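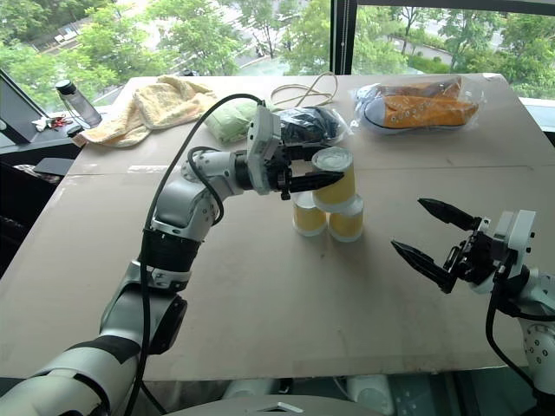 ## Paper cups: far too useful to use once

I've become slightly obsessed with paper cups. They cost next to nothing, they weigh next to nothing, and a sleeve of them in the cupboard will get you through a rainy afternoon, a batch of seedlings and a birthday tea. These are the tips I keep passing on, so now they're all in one place!

**Stacking games.** Start small. Two cups upside down, side by side, and a third on top is plenty for little ones, and it teaches steady hands better than any shop game I've tried. Once that's easy, try putting the top cup on its side (much harder than it sounds, it wants to roll). Bright colours are lovely for this, and yellow shows up beautifully against a brown table.

**Cover the table with cardboard.** This is my favourite tip of the lot. Flatten a couple of big boxes, lay the sheets edge to edge and tape the joins underneath. Cups grip on it far better than on a varnished top, and when one goes over you barely hear it. Glue, paint, tea, whatever gets on it, who cares? Ours came from a wardrobe we had delivered from Kinnunen in April and it's still going strong, scuffs and all. Turn the sheets over when one side gets too grubby.

**Storing them.** Keep opened sleeves rim down, with the end of the bag folded under. A cup with a squashed rim never stacks properly again, so put those aside for paint water or screws. I buy the Molbridge ones in packs of 80, which fit exactly on the narrow shelf above our kettle.

**Seed pots.** Poke two holes in the base with a skewer, fill with compost, and stand them in an old roasting tin. The plain ones go soft sooner than the shiny ones, so have the bigger pots ready. I had 55 on the windowsill this spring and every single tomato came up!!

**Sorting small bits.** Buttons, rawlplugs, beads, the odd curtain hook. Write on the cup in pencil before you fill it. For anything heavy, slip one cup inside another and it'll stand up to a good rummage.

**Drinks on the table.** If you're doing crafts, keep a bottle with a proper cap for drinking and leave the cups for the making. Put it on a separate side table if you can. I've swigged brush water once and don't recommend it.

**Afterwards.** Wipe dry cups with a cloth and nest them again. Most paper cups have a thin lining, so check what your council takes before putting them in with the paper. Brirkeo do an unlined sort that I'm trying next, and I'll add a note once I've seen how they cope with squash.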